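**Galora - Manual de instalación y uso, versión del 18 de agosto de 2019**
Redacción: Oda Sæther. Revisión técnica: Idun Haugen.

## 4. Preparar las grabaciones de la pinza manual

Esta sección explica cómo se importa una grabación en Galora, cómo se define la máscara de la lente y cómo se obtiene la trayectoria que después usa el planificador Plulby. Se supone que el usuario ya ha terminado la sección 3 y que el servicio `nyberg` está en marcha.

Galora trabaja con la imagen completa de la lente gran angular. No recorte los vídeos antes de importarlos.
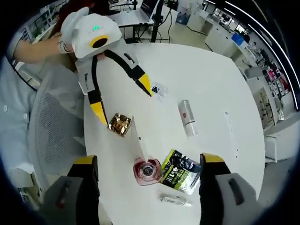
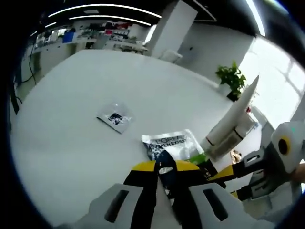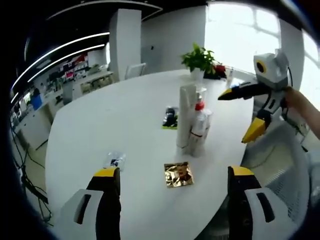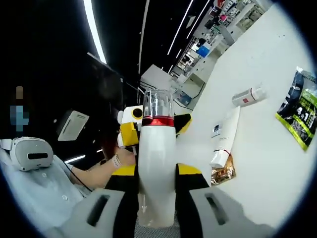
*Vistas desde la cámara de una pinza manual, con envases sobre una mesa blanca.*

### 4.1 Importar una sesión

1. Copie la carpeta de la sesión en `entrada/`. La carpeta debe contener el vídeo, el archivo de la unidad inercial y el archivo de apertura de los dedos.
2. Abra una terminal y escriba `galora importar entrada/NOMBRE`.
3. Espere el mensaje `sesión registrada`. En sesiones largas, el programa queda un tiempo sin escribir nada en la terminal. No lo interrumpa.
4. Si la sesión tiene dos pinzas, repita los pasos 1 y 2 con la segunda carpeta y añada la opción `--pareja` con el nombre de la primera.

> **Nota:** El nombre de la carpeta no puede llevar espacios ni letras con acento. El importador acepta el nombre, pero el exportador lo rechaza más tarde con el error 115.

### 4.2 Definir las máscaras

Galora usa dos máscaras: una para el borde negro de la lente y otra para los dedos propios. Las dos se guardan en el perfil de la pinza y sirven para todas las sesiones que se graban con ella, mientras no se desmonte la lente.

1. Escriba `galora mascara --perfil NOMBRE`. Se abre una ventana con un fotograma de la sesión.
2. Arrastre el círculo hasta que coincida con el borde útil de la imagen. Es mejor perder un poco de imagen que dejar dentro una parte del borde.
3. Pulse `D` y dibuje el contorno de los dedos. Hágalo primero con los dedos abiertos y después con los dedos cerrados; el programa calcula las posiciones intermedias.
4. Pulse `G` para guardar.

La segunda pinza y los brazos de las personas se mueven por la imagen y no se pueden cubrir con una máscara fija. Para ellos existe la máscara dinámica, que se activa en `perfil.yaml`:

```
mascara_dinamica: true
margen_px: 73
conservar_objeto_agarrado: true
```

> **Precaución:** No ponga `conservar_objeto_agarrado` en `false` si la tarea incluye agarrar objetos altos. El filtro toma el objeto por una parte de la pinza y lo borra de la imagen que recibe la política.

### 4.3 Calcular la trayectoria

1. Compruebe que `nyberg` responde en el puerto 3410: `galora estado`.
2. Escriba `galora trayectoria NOMBRE`.
3. Cuando termine el cálculo, abra el visor con `galora ver NOMBRE` y mueva la barra de tiempo de principio a fin. La línea de la pinza tiene que ser continua.
4. Si la línea da un salto, marque el comienzo y el final del salto con la tecla `M`. El tramo marcado no se exporta.

Las mesas blancas y brillantes dan pocos puntos de referencia. El cálculo se apoya entonces en el fondo - estanterías, ventanas, luces del techo - y funciona bien siempre que el fondo esté a la vista. Los reflejos en envases metalizados son otra fuente de puntos falsos, porque el reflejo se desplaza con la cámara. Para estos casos suba el valor `rechazo_brillo` de 1 a 2 y repita el paso 2. Con valores más altos se pierden también puntos buenos.

> **Nota:** En sesiones de dos pinzas, calcule siempre primero la trayectoria de la pinza principal. La segunda se expresa en el sistema de coordenadas de la primera.

### 4.4 Exportar a Plulby

1. Escriba `galora exportar NOMBRE --destino plulby`.
2. Elija el modelo del brazo en la lista. El exportador comprueba si cada posición se puede alcanzar y si la velocidad queda dentro del límite.
3. Lea el archivo `informe.txt`. Los tramos rechazados aparecen con su tiempo de inicio y una causa.
4. Cargue el resultado en Plulby y ejecútelo primero en simulación.

> **Precaución:** La trayectoria exportada no conoce los obstáculos que hay alrededor de su brazo. Antes de ejecutarla en el robot real, cargue el modelo de la celda y tenga la parada de emergencia al alcance de la mano.

### 4.5 Mensajes frecuentes

| Código | Significado | Qué hacer |
|---|---|---|
| 115 | Nombre de sesión no válido | Cambie el nombre de la carpeta e importe otra vez |
| 1042 | Los relojes de las dos pinzas no coinciden | Ejecute `galora sincronizar NOMBRE` y repita 4.3 |

Si el código 1042 vuelve a salir después de sincronizar, envíe el archivo `nyberg.log` al soporte de Fesport, con la versión del firmware de las dos pinzas. No envíe el vídeo si no se lo piden.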